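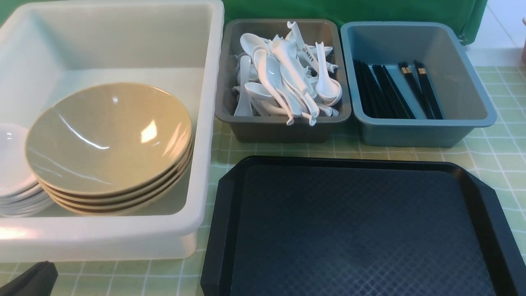 Jumero gets its bowls back

If you have eaten at a community supper on the east side any time in the last few years, you have probably eaten it off a paper plate that folded in half on the way to your seat. Mine did it twice in one night in the spring, and the second time it took a good shirt with it. So I am maybe not the most neutral person to write this up, but I was very happy to hear that the Jumero supper hall is going back to real dishes, starting with the noodle night this month.

I stopped in on Monday, June 5, 2023, while the sorting was going on, and stayed a lot longer than I meant to. (They feed you. It's a problem.)

The dishes come from Huỳnh, the noodle shop on Lornon Street that closed its dining room over the winter and now only does takeout. Duyên Diệp ran that dining room, and she had been paying to keep all the tableware in a storage unit across town. She got tired of the bill. She called the hall in April and asked if they wanted the lot, and Marcelino Teixeira, who runs the kitchen there, said yes before she had finished telling him what was in it.

What was in it was a lot. Duyên's old stock sheet says 3,043 pieces, counting every spoon and every single chopstick, and Marcelino has been quoting that number to everyone who walks in the door. The hall seats 122. Even on a packed night with people coming back for seconds, that leaves plenty in the cupboard, and they plan to lend some of it out to other groups once everything has been checked over and put away.

The system is pretty simple. Everything gets sorted by kind into plastic bins, so the soup spoons have one, the chopsticks have another, and the bowls and plates share a big white one. When I was there the bowls were those wide, shallow tan ones with the shiny glaze, and if you ever had lunch at Huỳnh you will know them right away. I used to get the rice noodles with too much chili in one of those about once a week, and I got a little sentimental, I'll admit it. Duyên said people had been asking her what happened to them ever since the dining room closed. One regular offered to buy a pair for her apartment.

The spoons are the white ceramic kind with the deep bowl and the hook at the end of the handle, and they do not stack neatly no matter what you do. Nga Đoàn had the job of going through them for chips, running her thumb along each edge, and she was a good deal faster at it than I was. I lasted maybe ten minutes before I was moved to drying. Some chipped ones are already in a box under the sink for Beril Keskin, who teaches the Thursday mosaic class upstairs and will take broken china off anybody's hands. If you have some, bring it wrapped in newspaper, please, and write on the outside what it is.

Then there are the chopsticks. Most of them are plain black, but there are a few with little gold-colored bands near the top, and those were the cause of the only argument I heard all afternoon. Marcelino wanted to mix them in with the rest. Duyên wanted them kept as matched pairs, which is how they did it at the restaurant, and she was not going to budge on it. Matched pairs won. If you are setting tables on noodle night and you end up with one banded stick and one plain one, go back and look for the other.

I asked about the dishwashing, since that was the reason the hall switched to paper to begin with. The old machine quit, and for a long time there just wasn't money to replace it. A secondhand Vareo went in over Memorial Day weekend, bought with 3,000 dollars from the winter raffle, and Anas Qudah spent most of that Saturday on his back under the counter getting it connected. It takes two racks at a time and it is loud - you can hear it from the coat room - but a load is done before you have finished wiping down the tables. Anas says not to put the chopsticks through it loose, because they slip out of the rack and end up in the drain. They go in the mesh basket that hangs on the side of the machine.

There is still some work to do. The shelves in the back pantry were put up for boxes of paper goods and they are too shallow for the bigger bins, so Marcelino is moving them out a few inches this week. He could use somebody with a decent drill. He could also use lids, any size, as long as they fit something. And they are short on small dipping dishes, which for some reason were never part of Huỳnh's set in any real number. (Duyên thinks customers walked off with them. She did not sound mad about it, more impressed.)

If you want to help with the rest of the sorting, the kitchen is open weekday afternoons through the middle of June. Come in by the side door, as the front one sticks when the weather is warm, and wear shoes you don't mind getting splashed. You don't need to sign up for anything. Somebody will hand you a towel.

Noodle night itself is the last Friday of the month, doors at five thirty, food when it's ready. It's pay what you can, same as always. Duyên is making the broth herself, a beef one and a mushroom one, and she told me she'll start it the night before and will not be taking suggestions. Nga is doing the pickled carrots. There will be chili on the side for those of us who need it.

One change to know about before you come: you will be asked to carry your own bowl back to the kitchen window when you're done, scrape it, and leave your spoon in the tub of soapy water. Chopsticks go in the tall container next to it. Paper cups are staying for now, at least through the summer, until they find enough glasses. If you have a set you are not using, Marcelino would love to hear from you, and he is at the hall most days after two.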